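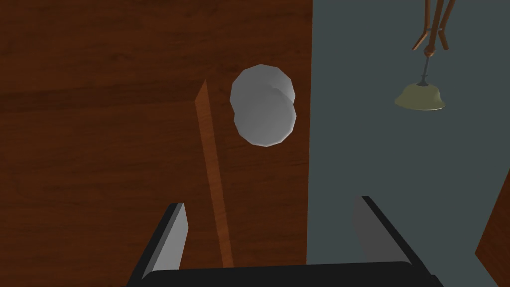

Figure 1. Wrist view in the Lodness simulator, with the gripper open over the tabletop and the bell at upper right.

3.2 Simulation package

We reviewed Grultiveo, a paid kit for training household robots in simulation. It ships with the Lodness simulator and two controllers, Oral and Amis. Oral plans the arm path from the wrist view. Amis takes the wider view of the room and moves the base. The license we tested in February covers 2624 object models and 1096 room layouts, and both numbers matched the file index after installation.

Objects vary in quality. Wood grain is drawn in fine detail, while some small items keep a coarse, faceted outline. We left the object models as supplied.
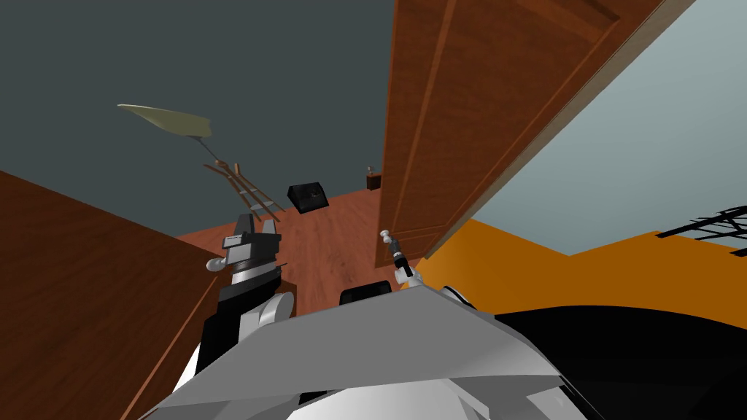 Each controller was run with its default settings. Layouts were drawn at random from the set, and any layout that failed to load was replaced and logged. The kit saves the views with the joint readings in one file per run, which made it easy to check a failed grasp against the arm position. The manual does not say how contact between fingers and thin objects is computed. We asked the vendor and had no reply by the time of writing, so Section 4 reports grasp results for thin objects separately.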